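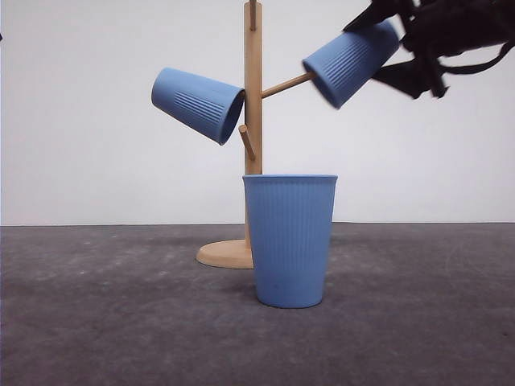

Slide 1 — cup stand task, side camera. Three cups, one at the peg in the gripper.

Speaker notes, Ultbridge workshop, April 1, 2018. Long version. Skip anything marked SKIP if the session before runs over.

OPENING

Leave the cup picture up while people sit down. Don't start talking over the door noise.

Say: this talk is about the dull part. Collecting the examples. No network diagrams until the end and only one even then.

Who in the room has collected their own demonstrations? Hands. Who has used somebody else's? More hands, probably. Who has read the collection notes that came with them? Wait for the laugh. Move on either way.

One-line version of the talk: most of what went wrong in our policy went wrong in the recordings, weeks before training, and we could have seen it if we'd looked.

THE TASK

Point at the slide. Cup goes on a peg. Mouth of the cup over the end of the peg, peg slants up, so the cup has to come in tilted. That tilt is the whole problem.

People think the grasp is the hard bit. Grasp was fine by the end of the first week. It's the last inch. Come in too flat and the rim catches the peg. Come in too steep and the far lip knocks the post.

Cup on the left side is on its peg already. Front peg is empty. Cup in the foreground is standing on the table, mouth up. So you get a task with a middle — not just start and end. I like that about it. A person looking at one still can tell you what is left to do. Whether the network can is the question for the second half.

Cups have fine ribs down the side. Mention ribs, come back to them under "things that leaked."

No handles! Somebody always asks. A handle gives you a preferred direction and we didn't want one.

HOW AN EPISODE GOES

Operator drives the arm by hand controller. Start button, do the task, stop button. Then three keys: good, bad, unsure. Nothing else. First version had a form with 7 fields, and by the second afternoon every field said the same thing all the way down. People get tired. Forms get filled in by tired people.

"Unsure" is the best key we added. Teh unsure pile is where I learned most. Go slow here.

What we log: arm joints, gripper opening, controller input, side camera, clock. Raw. We resample later, never on the way in. Got this wrong once with the Dirov set and could not get the timing back.

SKIP if short: file naming story.

THE NUMBERS

Target was 1000 episodes. Round number, no science behind it, admit this.

First usable policy came from 100. Usable meaning I'd let it run with my hand on the stop. It placed the easy cup. It was bad at the second one and hopeless at the third.

So we went for more of the same and got to 1000 and it was better at the easy cup. Pause.

That was the wrong thing to collect. The set was full of first cups, because every episode has a first cup and plenty of them got stopped early. Dropped cup, stop. Bumped stand, stop. The operator restarts from the beginning, naturally, and there's another first cup in the pile.

Fix: start episodes from the middle. Put two cups on by hand, record only the last. Record 59 of those. Those 59 did more for us than the several hundred before them. I'd put this on a slide but then it'd look like a law. It's one task, one table.

OPERATORS

Sensitive, be kind here, some of them may be in the room.

Good operators are smooth. Smooth is a problem. A smooth operator never gets the cup into the bad position, so there is no recording of getting out of it. Then the policy gets there by itself, first day, and has nothing to go on. Sits with the rim on the tip of the peg and pushes.

We asked for recoveries. On purpose: come in wrong, stop, back off, try again. Operators hated it. Felt like being asked to do bad work. Took a while to find the right words. What worked was calling it a separate task with its own name, Hrubý episodes, after the building they first ran in. Once it had a name people were happy to do it, and to do it well.

Trim the part where they go wrong. Keep the part where they fix it. If you leave in the going wrong, it learns to go wrong. We know because we left it in.

Speed. Everybody gets faster over a shift. By the end the tilt and the approach are a single motion and at the start they were two. Both fine! Mixed together, mush. The policy averages them and starts the tilt too early. Two options — tell operators which way to do it, or label the style. We did the first. I'd do the second now.

Breaks. Short blocks. Quality falls off before the operator notices. Look at the controller trace, it gets jagged.

WHERE THE CAMERA SITS

Back to slide 1 for this, don't trust the clicker, do it from the laptop.

Low side view. You see the tilt of the gripped cup very clearly. Also the tip of the peg going into the mouth. That's why it's down there. From high up the tilt almost dissapears and I could not judge good from bad myself. My rule: if I can't grade the episode from the recording then I don't expect it to be learned from the recording.

Cost of the low view: things hide behind each other. Look at the foreground cup, it covers most of the lower post and the right part of the base. Rim edge-on, so you can't see inside it at all. On this task I can live with that. If you were putting something into the cups, no.

Ask the room: where would you put a second camera? Take two answers, no more. Last time this ate the whole break.

Don't move the camera between sessions. If it moves, write it down and start a new folder. Tape marks on the floor are not enough, we had tape marks.

THINGS THAT LEAKED

Leak = policy learned something we didn't mean to teach.

1. The order. Operators all did the same side first. So the policy did too, even with that peg taken. Tried to put a cup where there was a cup. Fixed by shuffling the order and reading it out before each episode.

2. Ribs. Gripper closing on ribs versus closing on the smooth part near the bottom, the fingers stop at a slightly different opening. Policy was using the opening to guess how far up the cup it had hold. Clever, fine, until we tried the plain cups and it was lost. Not a bug exactly. Just know about it.

3. The hand. Operator reaches in to reset before pressing stop. So the episode ends with a sleeve. For a while the policy would finish, and wait, hanging there over the stand. Waiting for the sleeve, is my theory. Trim the ends.

4. Afternoon light on the wall. Blinds. Moving on.

REVIEWING

Watch your data. All of it if you can, at speed. Jinora is our little player for this, it does one thing, puts many episodes on a grid and plays them together. You see the odd one out right away. Demo if wifi is ok. If no wifi skip, don't apologize for five minutes like last time.

Look at: first frames all together. Last frames all together. Longest and shortest episode. Anything in the unsure pile. Two people grade the same small batch, compare. We disagreed most on cups that were on the peg but hanging crooked. Wrote a rule after that — it counts if it stays when the gripper has opened and left. Simple, should of been there from day one.

Keep the bad ones. Label and keep. Storage is cheap, redoing a month of work isn't. Our success checker was trained later on nothing but the bad pile plus an equal share of good ones.

THE ONE DIAGRAM

Images and arm state in, next few moves out. Say it's standard, say it's in the handout, ten seconds, next.

WHAT I'D DO OVER

— fewer episodes, more starting points
— mid-task starts from the first day
— recoveries before the big push
— operator style as a label
— a written rule for success before anybody presses a button
— second camera (maybe. see above)

QUESTIONS I EXPECT

Why not simulation? We tried for the reach, fine. Contact between rim and peg was off and it taught bad habits. Others have had better luck, say so.

How many demos do I need? Don't know. Collect a small set, train, watch where it fails, collect there. Repeat.

Will it do other cups? Same shape, other colors, mostly. Mugs no.

Can we have the data? Working on it. The cleaned set first, raw one after, with the collection notes. Point to the sign-up sheet by the door.

Does the order matter for training? We shuffle. Haven't tested it properly. Say that plainly.

If time left over: run the clip of the rim stuck on the peg, full length, no talking. Then the same start after the recovery episodes were added. Leave the second one looping while people pack up.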